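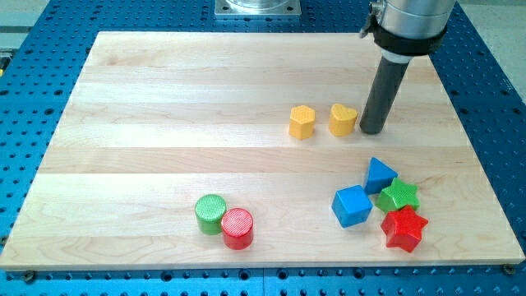 Wimetti Edge-Glued Maple Panel

Solid maple panel for bench tops, shelving and cabinet parts. Planks run the full length of the panel and are glued edge to edge, with no finger joints. Supplied sanded and unfinished.

Length: 1172 mm
Thickness: 15 mm
Moisture content at packing: 8%
Glue: Filix white, interior grade
Order code: 1018

Color varies from plank to plank and will deepen with light. Mineral streaks are allowed on both faces. Panels are not matched for grain unless ordered as a set.

Store flat, in the wrap, on at least three bearers. Let the panel rest in the room where it will be used for two days before cutting. Finish both faces with the same number of coats – one-sided finishing will cause cupping.

When fixing to a frame, use slotted holes across the grain. Drill pilot holes for all screws. Do not use outdoors or next to a sink.

Lévesque hard oil and Lirneno bench brackets are sold separately. Cut panels cannot be returned.

We use cookies to remember your cart and measure site traffic. Accept all | Manage settings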